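Teodor Dudek @tdudek

Thread on storing and reshaping baseball caps, since I get the same three messages about it every April.

Start with construction. A standard cap is six panels sewn to a button at the top. The front two are usually backed with buckram, a stiffened mesh. Buckram keeps a crease once it has one. Nearly every cap people call "ruined" has a buckram crease and nothing else.

The brim is a separate problem. Newer brims have a plastic insert and can be washed by hand. Older ones have cardboard and should never be soaked. Flick the brim with a fingernail: cardboard gives a dull, hollow sound.
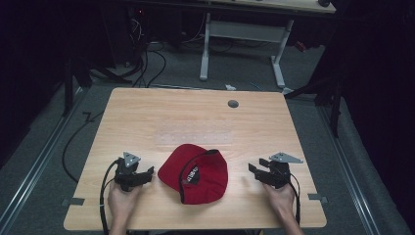
Sweatbands hold most of the dirt and get the least attention. Turn the cap over and work from the inside. Crown down on a bare tabletop, like the red one, the whole band is in reach and so is the label inside the crown, where the fiber content may be listed. Piping along the edge of the band, black on this cap, is where I brush slowest. Dark piping can bleed into light fabric if it stays wet.

Method for the band: cool water, a drop of dish soap, soft toothbrush, short strokes along the seam. Blot with a towel. Do not wring.

Drying: over an upturned bowl, out of the sun, overnight. Red cotton fades fast in a window.

Creased front panels: steam from the inside for a few seconds, press the crease out with your fingers, then leave the cap on the bowl until it is completely cool. Repeat if needed. I have never needed more than 2 passes.

Storage: nest them crown into crown, brims all facing the same way, in a box deep enough that the lid does not touch the top cap. Folding one half of the crown into the other saves space and puts a crease straight through the buckram.

Léonie Le Goff asked about the dishwasher. No. The heat warps plastic brims and the detergent strips dye.

Wool caps need different handling. Separate thread.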